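News & Media | Community | Textiles

Posted in March by the Brunton Wool Store media team

Brunton winter knitwear exchange returns with longer hours and a mending bench

The Brunton Wool Store will run its winter knitwear exchange again this year, with collection points open from the start of March and the exchange itself held over two weekends in May. Residents of Brunton, Medve and the surrounding farming districts can bring in jumpers, cardigans, scarves and blankets they no longer wear and take home the same number of pieces.

Last year 434 garments came through the doors. Of those, 79 needed repair before they could go on the racks, mostly at the elbows and cuffs. The mending was done in the back room after hours, and it held up the sorting. This year the repair work will be moved to the front of the store, where visitors can bring their own knits and learn to fix them.

The mending bench will be fitted out by Mevance, the haberdashery on the main street, which is lending darning needles, lamps and yarn in a range of colours. There is no charge to use the bench, though people with a large repair are asked to book a place at the counter.

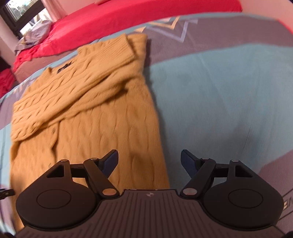
Garments should be washed and fully dried before they are dropped off. Hand-knitted pieces are welcome and do not need a fibre label, but a note saying what the yarn is will help with sorting if the owner knows. Heavily felted items can't go on the racks. They will be set aside and cut up for cushion filling and pot holders.

Each item handed in earns one token. Tokens can be used on either weekend or given to someone else. Families who have nothing to bring can pick up tokens at the Medve library, no questions asked – the store put aside 70 for this purpose last year and all were used. A larger supply will be on hand this time.

Children's sizes ran out first at the previous exchange, and the store is asking in particular for school-age jumpers in plain colours. Adult cardigans and vests are also in short supply. There are already plenty of scarves.

Doors will open at 9 am on both weekends, an hour earlier than before, after feedback from people travelling in from Vukomov Road and beyond. Parking is available behind the store, with access from the lane. The front entrance has a ramp.

Anything left at the end of the second weekend will be bagged by size and passed on to the district winter relief cupboard. Unused tokens will be honoured next year.

Drop-off points are the Brunton Wool Store, Mevance and the Medve library, during normal opening hours. Enquiries can be made in person at the store counter.

This site uses cookies to remember your settings and count visits. By continuing to browse you agree to our cookie policy.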